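24 March 2024

Started at the folding tables a little after nine. The plan for the day was 15 clean demonstrations of setting out cutlery, each one driven by hand from the two control arms, and I got 13. The other attempts I threw out on the spot, which is the rule I set for myself last week after I spent an evening sorting through bad ones.

The Plalto controllers were recharged overnight and paired the first time. The left one still has some play in the wrist. If I turn my hand slowly, nothing happens for a moment and then the gripper catches up all at once. I wrote to Histstead about it earlier in March and they told me to run the calibration again. I ran it again. Same play. I have started turning past where I want to be and coming back, and that works well enough, but I don't like that the robot will be learning my habit along with the task.

Most of the morning went to the spoon and fork. The order is spoon first, then fork, and the two should end up side by side with a gap. Flat cutlery is hard to teach because the fingers want to come straight down and there is nothing to grab. What works for me is to come in low, close slowly, and lift only when both fingers have stopped moving. 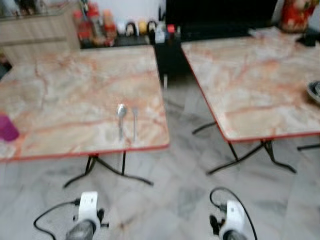
Spoon and fork on the left table, both grippers below the edge.

I drove too fast in the first few runs. Watching them back, the base swings between tables while the arms are still settling, and the head view smears. Entwistle's notes say to wait one full breath after every base move. I had been skipping that. After the break I put a piece of tape on the left controller to remind me, and the later runs are steadier.

Lunch at the desk, rice and an egg. Copied the morning's files to the Uvier drive while I ate. The drive is nearly full again, so I moved the old drawer runs off it. There were 106 of those and I doubt I will use half.

The afternoon was wrist camera work. I find it harder to drive from that view. Everything close to the fingers is very large and everything else is far away, and I lose track of how high I am above the table. I kept the fingers wide open on approach and closed late. My shoulders were sore by three and I could see it in the runs, small corrections everywhere. Stopped for a while and walked to the end of the street and back.
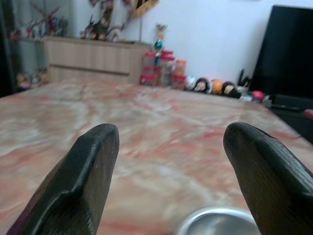
How many demonstrations does one task need?
I am planning on 100 for the cutlery, spread over several days so they don't all carry the same tired hands.

Tried one run at the end with the speed limit turned up. Deleted it.

For tomorrow: ask Histstead about a replacement wrist joint, change the start position of the base between runs, and write the notes while I am still at the table. I also want to do some runs where I miss on purpose and recover, and keep those in a separate folder.

Shut everything down at half past five. Left controller on the charger, right one still had plenty.

Recent entries
Moving the drawer runs to the new drive
Calibration, second try
Teaching a cup handoff between two arms
What I keep and what I throw out

Contact | Copyright 2024 | Back to top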